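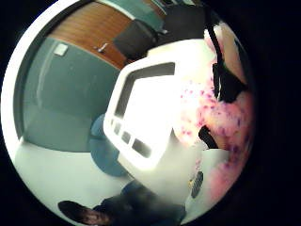

For most of my working life I have written about old houses, and I always believed that the most important part of a house is the roof. Now I think it is the door. A roof you notice only when it leaks, but a door you touch every day, and after many years your hand knows it better than your eyes do. At my cousin's place there is a brown wooden door with the grain running across it, from side to side, and each time I visit I put my palm on it before I say hello to anybody. My cousin says this is a strange habit. I told her that I know at least 14 people with the same one, and most of them I met while preparing this article.

The first was Usa Sriwong, who repairs doors in a small workshop called Grarnen. She learned the work from her uncle and did not like it at all in the beginning. "He gave me only hinges for one year," she told me. "I dreamed of hinges." Her customers come mostly from the old streets behind the river, where the houses were built by timber merchants and later divided among their children. When a family divides a house, it keeps the walls and argues about the doors. Usa has seen two brothers cut one pair of doors apart so that each could have a half. Both halves came to her in the end, from two different addresses, with the same broken lock.

She charges by the door and not by the hour, and she refuses to paint over old wood. If a customer insists on paint, she sends them to another shop. There were 200 doors on her list when I last asked, and the waiting time had become so long that some owners had already moved away.
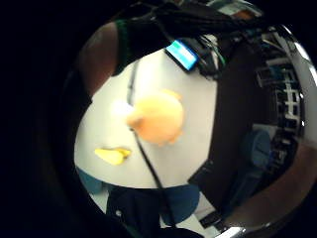 WATTANAPONG, January

The morning here begins before 5, with the sound of shutters. Wattanapong is a town of long narrow shophouses, and the front of each is closed by folding panels that must be opened one after another. Every family has its own rhythm. Ratree Tanasarn, who sells tea at number 3707 on the market road, can tell without looking which neighbour is awake and who has slept badly.

Her own panels are older than her grandmother. The third one sticks in the rainy season and has to be lifted a little with the foot, and she showed me the place where several generations of feet have made a shallow curve in the wood. A salesman offered her a metal shutter that rolls up in a few seconds. She listened politely and gave him tea. "With that one I would be open too quickly," she said. "I need this time to wake up."

Not everyone in the town agrees with her. Theerawat Jaidee, two houses further, changed to metal after a flood and has not regretted it. His wooden panels had swollen so badly that the family went in and out by a window until the water was gone. He kept one panel and made a table from it, and we ate our lunch there, rice and a very sour fish soup. The holes of the old bolts are still open and you must be careful where you put your glass.

In the afternoon I walked with Ratree to the end of the market road, where a house was being emptied before its sale. The front panels leaned against a wall in the shade, numbered in chalk. She looked for a while at the chalk, then told the workman that four and five were in the wrong order. He checked, and changed them.

Contact the magazine | © Plillum. All rights reserved. | Back to top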